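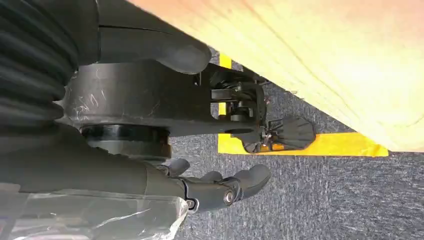
Floor tape and a wood panel, from the wrist.

1/ Notes on our floor marking rule, as promised on Wednesday. Yellow tape marks the edge of the shared area. When the arm is powered, feet stay behind it. The rule covers staff, visitors and whoever is holding the stop button.

2/ Tape alone stops no one. It has to match the limit set in the Kolev controller. We re-measure the two against each other every 6 weeks and log the difference. Last check was 2 mm out, within tolerance.

3/ Clear film on the arm is a separate line in the checklist. Any loose edge near a joint gets trimmed or taped down before power goes on.

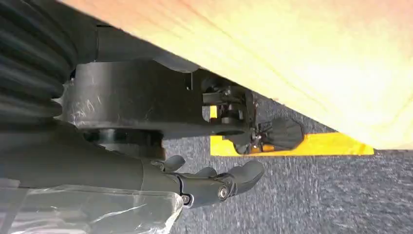 Hand empty, film on the forearm.

4/ Speed near people is capped at 218 mm/s. We chose that figure ourselves after bench trials. Your risk assessment may give you a different one. Use yours.

5/ Table work is harder. Reach zones overlap, so one person calls each move aloud and keeps a clear path to the stop. Cables go to the far side of the table where practical. Ours often don't, and we write that up too. 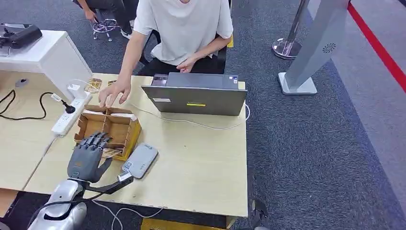
Lachlan Pryor replied that calling moves aloud falls apart once the room gets noisy, and that his crew at Velevier went to a hand signal plus a light on the base.

6/ Fair point. We'll trial the light in April and post the log, including the misses.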